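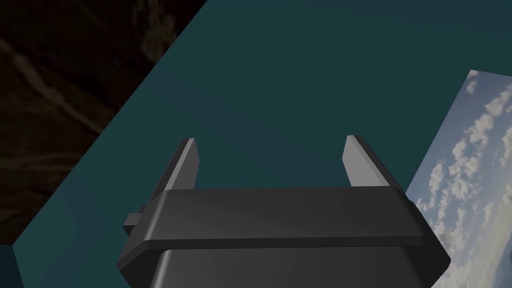
Our report is on how color changes the way people feel in a waiting room, and we loved every minute of it! Veronika Kelemen and I asked 549 people in Wasville to rate three wall colors. Teal, the same family as the flat background here, came out as the calmest.

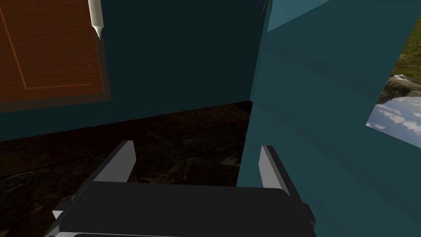 Yellow split people badly (Levente Lakatos got a whole page of complaints), but kids adored it.

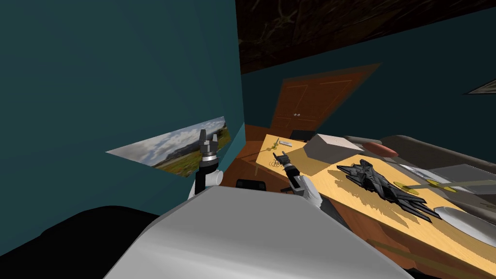
In November we want to test soft green too, this time with the lights turned down.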